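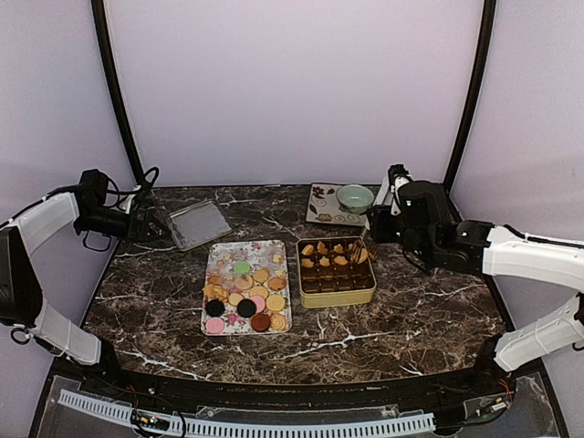

Posted in: Student Projects / Robotics

Sorting Cookies the Slow Way: Collecting Demonstrations for a Two-Armed Learner

Our project at Indurbridge had a modest goal. We wanted a pair of robot arms to move cookies from a tray into a divided tin, a job any four-year-old can do while also eating them. The arms would learn from recorded examples, and somebody had to make the examples. Valter Vik and I spent most of July being that somebody.

We planned for 400 episodes and kept 302. An episode counted if every cookie on the task card ended up in its own compartment and both arms returned to rest. The card also named the tool. The right arm worked with a wire utensil for some batches and bare fingers for others, and the utensil episodes took far longer. Our slowest ran 17 minutes. Valter drove that one and would like it known that he finished.

Cookie choice mattered more than we expected. We mixed big round ones in green, pink, yellow and black with small golden shaped ones, so the policy couldn't get by on a single grip. The floral tray was my idea. Pink cookies on pink flowers gave the vision model real trouble, and Valter was quite gracious about it – he only brought it up daily.

Between episodes we shuffled the layout by hand. I had a habit of putting the plate in the same spot every time, which we noticed 22 episodes in. Those went into a separate folder called "lazy."

With more time we would write the task cards first and record second.

Comments (3)

Kai Schmieder: Did you keep the lazy folder out of training completely?

Author: Yes, but we use it for testing the loader.

cookiecrumb: how many were eaten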